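15th July, dye shed notebook

Second round with the weld. I wrote last time that I'd be done with yellows by now, and clearly I'm not, so bear with me (or skip ahead to the madder pages, which are tidier).

Where we left off: the Woton yarn took the yellow beautifully in the small pot and then went a sad sort of khaki in the big one. Same plant, same bag, same alum, same me. I'd been blaming the yarn, but I pulled a skein of the Skakier wool out of the cupboard and ran it alongside and it went khaki too, so the yarn is off the hook. Sorry, Woton.

That leaves the water or the pot. The big pot is the old enamel one with the chip near the handle, and iron will dull a weld bath quicker than you can say it. I scrubbed around the chip and there was definitely some rust in there. Grr. I dabbed the spot with a bit of the bath on a cotton swab and it went brown in no time. So the chipped pot is now the "saddening" pot, with a strip of red tape on the lid, and please don't anybody put a clean yellow in it ever again, me included.

Anyway, today's bath. I used the stainless pot, which is smaller, so I could only fit 3 skeins if I wanted them to move around. Chopped weld, stalks and seed heads and all, soaked overnight. Brought it up slowly, kept it under a simmer for an hour, strained it through the old pillowcase. I added a spoonful of chalk at the end because our water is so soft here. What a difference! The bath went from a sort of weak tea to a proper lemon while I was standing there with the spoon still in my hand. I should have done that at the start of last month and saved myself a lot of grumbling.

Mordant was alum at 11 percent of the weight of the wool, which is a hair more than I'd normally go, but I overshot on the scale and didn't feel like spooning it back out. No cream of tartar this time. I want to see if the yellow stays cooler without it. The wool sat in the mordant overnight too and I rinsed it in the morning, lightly, and put it in wet.

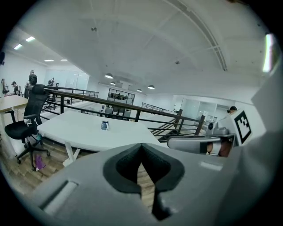
I held the dye bath at 75 Celsius (I know, I know, I do the kitchen in Fahrenheit and the dyeing in Celsius, it's how I learned it and I'm not converting the whole notebook now). The thermometer clip slid down twice and I had to fish it out with the tongs. At twenty minutes the color was already stronger than anything out of the big pot. At forty I took the first skein out, and at the hour the other two.

First skein: clear pale lemon, a little green in it if you hold it by the window. Lovely. Second: deeper, more of a buttercup. Third came out nearly the same as the second except for one streaky patch where I'd tied the figure eight too tight. The patch is about a hand's length and will vanish in anything with a stripe. I've retied all the remaining skeins looser, with the fat cotton string, and that thin nylon stuff has gone in the trash where it belongs.

I also threw in a scrap of the Sanna silk at the end just to be nosy. It drank up what was left and came out so bright I laughed out loud. It dried a good bit paler, silk always seems to do that to me, but still the best yellow in the book. Sample is stapled on the facing page. If it's fallen off, look in the envelope at the back.

Exhaust bath: still plenty of color in it, so I've poured it into the lidded bucket and labeled it. Plan is to run the Skakier through it tomorrow and then dip half of that in indigo for greens. The Skevau order wants a green that's "mossy but not muddy," which could mean anything at all, so I'm going to make a few and let them point. Weld under a weak indigo is my bet. I'd like to do short dips, a minute or so each, and let it air a good 10 minutes between, as the last batch crocked like mad and turned my fingers blue right up to the knuckle.

Things to pick up: more chalk, pH strips (the open tube got damp and every strip reads the same), string, a new thermometer clip with some actual grip to it. And can whoever has the long wooden spoon, the weld one with the yellow end, bring it back? I used the madder spoon and then spent ten minutes boiling it first to be on the safe side.

Light test: I've cut lengths from all three skeins, wound them on card, and covered one half with foil. They're taped in the south window. Leave them alone until the middle of August, then pull the foil off and write down what you see, even if I'm not around. The last lot of onion skin had faded badly by then and I'm hoping for much better from these.

Wool is on the line now, out of the sun. pH of the rinse not recorded, see damp strips.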